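Notebook, wood finishes bench
October 2019

Continuing the water-based versus oil comparison on light softwood offcuts. Rengifo hardwax oil on the first set, Kukano water-based clear on the second. Third set left bare as the control. All sanded to the same grit by Bimla, with the grain, dust taken off with a tack cloth.

Kukano raised the grain on the first coat, same as in May. Cut back lightly between coats and it lay down well enough. The tin says recoat in 2 hours. At the bench temperature this morning it was still dragging under the pad at that point, so I left it until after lunch. Will record actual recoat times from now on instead of the label figure.

Rengifo went on too heavy at one end of the set. Wiped back late and there is a tacky patch near the end grain. Marked on the back in pencil; leave it out of the gloss readings.

Colour: the oil warms the timber noticeably. The water-based is close to bare wood, maybe slightly greyer in the latewood bands. Tsegereda disagrees and sees no grey. We should look at them again in daylight by the roller door, as the tubes over the bench flatter everything.

Water spot test, first pass. Drops placed with the pipette, covered with a watch glass, lifted after 20 minutes. Bare control darkened at once and stayed dark. Oil left a faint ring that had faded by the time I'd cleaned up. Kukano showed no mark. Coffee and vinegar still to do, and I want the oil fully cured before either. Vallonix data sheet for the hardener gives 6 days, but that is for their own oil and I don't trust it to carry over.

Cupping: two of the thinner offcuts moved after coating on one face only. Up to 2 mm across the width, measured with the straight edge and feelers. Should have sealed both faces. Next batch gets both, plus the ends.
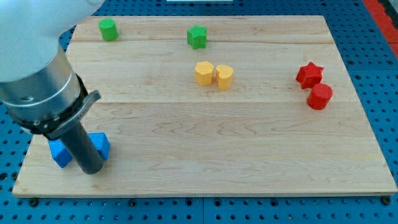
Storage is the other problem. Offcuts from the Narkerstead delivery were stacked flat on the concrete and the bottom layer reads wetter than the rest on the pin meter. Moved them on to battens with spacers between. Not to be used until they settle to the same reading as the rack stock.

To do:
Re-coat the tacky oil sample from scratch, thinner.
Order more fine grey pads, down to the last sleeve.
Ask Bimla which grit she finished on; the sheet just says "fine".
Tsegereda to repeat the water spots blind, labels face down.
Rags from the oil go in the lidded metal bin, laid out flat to dry first. Found a balled one on the sill.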